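Section 4: Setting up the seed drill for your first field

Right, so you've got the Twal out of its crate, you've bolted the wheels on and you've had a look at Section 3 for the hitch. Now we get to the part I enjoy, which is putting seed in the ground! I'm Tekle Lemma, I wrote most of this guide in the shed at Plondlow between jobs, and if I wander off into my own fields now and then you'll have to forgive me.

Before you start

Park on level ground with the tractor off and the handbrake on. I know everyone says that at the start of every manual, but the drill shifts its weight as the hopper fills and I've had one creep towards me down a slope no steeper than a driveway.

You'll need the 13 mm spanner from the tool roll, a tarpaulin, a bucket, a hanging scale and a pencil. If you're going to be calibrating for wheat and something small like clover on the same day, bring a second bucket so the two don't mix.

CAUTION: Treated seed is poison. Wear gloves and a mask, don't eat your lunch on the hopper lid, and wash before you go indoors.

4.1 Checking the seed

1. Tip a handful onto the tarpaulin and look through it. Pick out straw, stones and bits of string.

2. Rub a few grains between your fingers. Dusty seed runs slower than clean seed, sometimes a lot slower, and it'll throw your numbers out.

3. If the seed is home-saved, sieve it twice. I sieve mine in August straight after threshing and again on the day (the mice always leave something behind).

Note: we get a lot of calls from growers around Flarivbridge using farm-saved barley with the awns still on. The Twal won't take it. Knock the awns off first or they'll bridge across the outlets and you'll drill half a field of nothing.

4.2 Filling the hopper

1. Close all the shutters. Each lever should sit right down against its stop.

2. Open the lid and hook the stay. Give it a tug to make sure it's held - it's a heavy lid.

3. Fill from the middle and let the seed find its own way to the ends. Stop a hand's width below the rim.

4. Level it off with the flat of your hand or a bit of board. Don't reach down to the feed shaft, even with everything switched off.

5. Lower the lid gently and do up both catches.

Working on your own, part-fill it. I can't lift full sacks to that height all morning any more and I don't suppose you'll want to either.

4.3 Setting the rate

The rate lever is on the left-hand end of the hopper, with a numbered plate behind it. The numbers aren't kilos, they're just positions, so please don't set it to 40 and expect 40 of anything. The chart inside the lid gives you a starting position for each crop. Treat it as a starting position and then calibrate, every time, even if it's the same variety from the same supplier.

1. Slacken the wing nut one turn.

2. Move the lever past the position you want and bring it back up to it. Coming at it from the same side each time takes the slack out of the linkage.

3. Tighten the wing nut by hand. If you use pliers you'll strip it. I've stripped two.

4.4 Calibrating

1. Jack up the drive wheel until it turns freely, and put a block under the frame. Never trust the jack by itself.

2. Spread the tarpaulin beneath the outlets.

3. Open the shutters and turn the wheel by hand until seed is dropping from every outlet. Gather that seed up and put it back in the hopper.

4. Chalk a mark on the tyre. Turn the wheel for the number of turns given on the lid chart, at a steady walking pace. Count out loud, it helps.

5. Weigh what's on the tarpaulin, in grams. Take off the weight of the bucket! I've forgotten that more often than I'd like to admit.

6. Compare your weight with the target. On my own wheat the target was 700 g and my first try came out well under, so I moved the lever up 2 positions and ran it again. The next weighing was 700 g on the nose and I was unbearable for the rest of the day.

7. Write the lever position, the crop and the weight in the table at the back of this guide.

If you can't get two weighings in a row to agree, look for a blocked outlet before you touch the lever again.

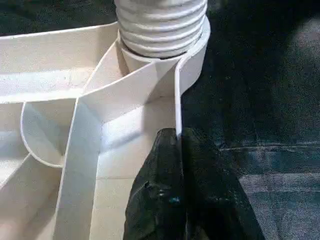 White plastic part with ribbed tube and collar.

4.5 Setting the depth

1. Lower the drill onto the soil you're going to sow, never onto concrete.

2. Set the depth pin. Wheat on my land likes the 4 cm hole. Clover wants to be much shallower, so use the top hole.

3. Drive forward a few lengths, stop, and switch off.

4. Scrape the soil back with your fingers in several spots across the width and measure down to the seed.

5. Move the pin if you need to and try again. In a dry autumn I go one hole deeper to find some moisture.

CAUTION: Always lift the drill before you reverse. Backing up with the coulters in the ground packs them with soil, and you'll be lying on your back with a screwdriver getting it out.

4.6 At the end of the day

1. Empty the hopper completely. Seed left overnight draws damp and swells, and it brings in rats as well.

2. Brush out the corners and leave the shutters open so air can get through.

3. Grease the feed shaft bearings, one pump each side.

4. Label any leftover seed before you put it away. All barley looks like the same barley by spring.

If you've bought the Jitach fertiliser box as an extra, don't fit it yet. Get a day's drilling done without it first, then go to Section 5.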